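보라색 케이블

자리스(Jarix) 셀의 왼팔은 사람으로 치면 오십견이었다. 올라가기는 올라가는데 올라가면서 꼭 한 번 멈칫했다. 오른팔은 멀쩡했고, 멀쩡한 만큼 얄미웠다. 둘이 같이 쇼핑백에 물건을 담아야 하는데 왼팔이 멈칫할 때마다 오른팔은 제자리에서 기다렸고, 내 눈에는 그게 꼭 한숨 쉬는 모양으로 보였다.

플론디텍스 지스빌 사업소에서 이 셀을 맡은 사람은 나와 헬레드 모건, 둘이었다. 헬레드는 웨일스 사람이고 한국어를 나보다 정확하게 했다. 나는 "됐다"고 하고 헬레드는 "아직 확인되지 않았다"고 했다. 작업 일지에는 두 문장이 번갈아 나온다.

2020년 1월 13일 일지에는 내 글씨로 이렇게 적혀 있다. "왼팔 손목 떨림. 나사 조임. 됐다." 바로 밑에 헬레드의 글씨가 있다. "안 됐다."

나는 그날 손목을 의심했다. 손목은 의심하기 좋은 부위다. 모터가 몰려 있고, 뭔가 복잡해 보이고, 뜯으면 일하는 티가 난다. 나는 손목을 뜯었다가 조립했다. 나사가 3개 남았다. 어디서 나온 건지 몰라서 주머니에 넣었고, 점심때 식당 계산대에서 동전인 줄 알고 꺼냈다가 도로 넣었다. 오후에 다시 뜯었다. 나사는 제자리를 찾았고 떨림도 제자리에 있었다.

"케이블은 봤어요?" 헬레드가 물었다.

"봤죠."

"만졌어요?"

만지지는 않았다. 케이블은 보라색이었다. 구매 담당 럼 막이 100미터짜리 한 롤을 싸게 사 왔는데, 왜 보라색이냐고 물으니 싸서 그렇다고 했고, 왜 싸냐고 물으니 보라색이라서 그렇다고 했다. 더 물을 말이 없었다. 아무튼 그 보라색이 두 팔을 타고 올라가 있었고, 너무 눈에 띄어서 오히려 아무도 들여다보지 않았다.

헬레드가 왼팔 전원을 내리고 팔뚝을 천천히 들어 올렸다. 팔꿈치가 어느 각도를 지나자 케이블이 팽팽해졌다. 클립이 너무 바짝 물고 있어서 여유가 없었던 것이다. 팔은 올라가려고 하고 케이블은 못 간다고 하고, 그 사이에서 모터만 난처했다. 나는 그 심정을 잘 알았다. 본사 보언 팀과 지스빌 사이에서 내가 하는 일이 그거였으니까.

"12센티 더 줍시다." 헬레드가 말했다.

"5센티면 될 것 같은데."

헬레드는 대답 대신 자를 내밀었다.

클립을 풀고, 팔꿈치에서 한 번 늘어뜨리고, 손목 쪽에서 고리처럼 크게 돌렸다. 모양은 볼품없었다. 보언 팀에서 내려온 설치 안내서에는 케이블이 팔에 얌전히 붙은 그림이 있었는데, 우리 것은 머리를 감다 만 사람 같았다. 안내서를 그린 사람은 그 팔을 한 번도 위로 들어 보지 않은 게 분명했다.

왼팔을 끝냈으니 오른팔은 그냥 두자고 나는 말했다. 헬레드는 오른팔도 곧 아플 거라고 했다. 기계한테 곧 아플 거라는 말은 좀 너무하지 않나 싶었지만 클립을 하나씩 풀었다. 오른팔에도 고리를 만들어 주었다. 그러고 나니 얄미운 마음이 좀 가셨다.

시험용 쇼핑백은 갈색 종이였고 이미 여러 번 고생한 물건이었다. 안에 펌프 달린 병과 둥근 뚜껑 병을 넣고 셀을 켰다. 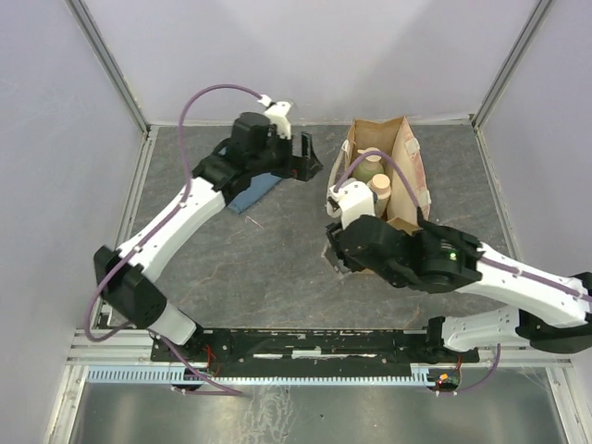
고리를 새로 낸 뒤의 자리스 셀. 왼팔은 쇼핑백 왼쪽에서 대기.

왼팔이 올라갔다. 멈칫하지 않았다. 나는 멈칫할 자리를 외우고 있었기 때문에 내가 대신 멈칫했다. 헬레드는 한 번 더 돌리라고 했고, 그다음에도 한 번 더 돌리라고 했다. 나는 밑에 깔아 둔 파란 천을 쳐다보며 집에 가는 버스 시간을 생각했다.

지나가던 럼 막이 셀 안을 들여다보았다.

"색 예쁘죠?"

"길이가 문제였어요." 내가 말했다.

"색은 문제없었네요." 럼 막은 만족해서 갔다.

보언 팀에는 수정 사항을 한 줄로 써서 보냈다. 답장은 7월에 왔다. 케이블을 안내서 그림대로 다시 정리해 달라는 내용이었다. 헬레드는 그걸 출력해서 일지에 끼우고 그 밑에 날짜 없이 한마디를 적었다.

"됐다."

내가 아는 한 헬레드가 그 말을 쓴 건 그때뿐이고, 케이블은 아직 그대로 늘어져 있다.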